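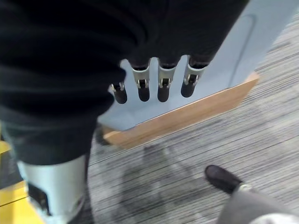

Community > Makers > Interviews

The legs came first, says Janaína Bragança, and for a long while there was nothing on top of them. "I had a pair of legs and a lot of opinions," she laughs, pushing a mug of coffee across the bench to me. She started her walking robot at home in Ikbridge, in a spare bedroom that got less spare every month, and moved the whole thing over to the Conneely shared workshop in May, after her sister asked (very sweetly, she insists) whether guests would ever be able to sleep there again.

I had planned on a quick visit and stayed most of the afternoon. Janaína is that kind of talker, and so, I'm afraid, am I! She repairs sewing machines for a living, and she is quite sure that's where the hands came from. "You spend your days with little levers and pins that all have to move at the right moment. A finger is the same sort of problem, only it's much ruder to you when you get it wrong."

The fingers took her 388 evenings. She knows because she kept a notebook, and she reads me a page of it, mostly about a hinge pin that kept working its way out. "I'd tighten it, go to bed happy, and in the morning there it was on the floor again. Heloísa told me to leave it alone for a week. I lasted two days."

Heloísa is Heloísa Barbosa, who has the bench across the way and helped with the wiring. The two of them argue about nearly everything, from cable ties to radio stations, and they eat lunch together every time they're in. 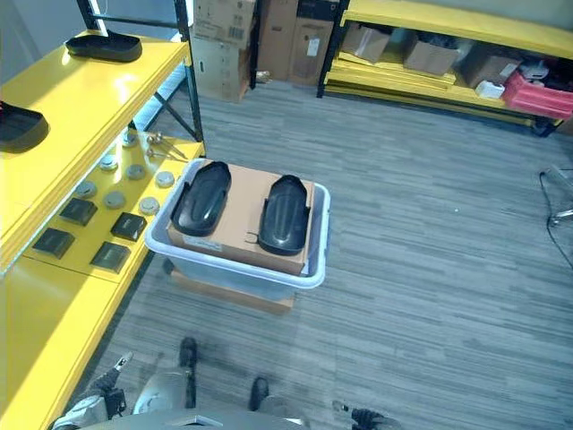 Feet are the subject that really gets her going. She has made four versions, and the first, she says, walked like somebody carrying soup. "People look at the hands and the head, and I understand that, but everything it does has to go through the feet." Her way of working is to keep parts out where she can see them, so the black soles are laid out in the open, a pair side by side on top of a cardboard box and more up on the yellow shelf, with the small round discs on the shelf below. "If I put it in a drawer, I've lost it. I'll go and make another one, and then I'll find the first."

I asked what she would tell someone starting out at a kitchen table. She thought about it for a good long time. "Buy a decent set of small screwdrivers, and label your wires the same night you run them. I still have two I can't explain."

Next she wants it to turn around on the spot without a hand hovering near its shoulder. Heloísa thinks that will take until winter. Janaína thinks Heloísa should finish her own project first.

403 shares | 4 comments

Related
Luana Lopes and the Gurnemach loom that threads itself
A first visit to the Clirnard tool library
Beatrice Kimaro on fixing up an old drill press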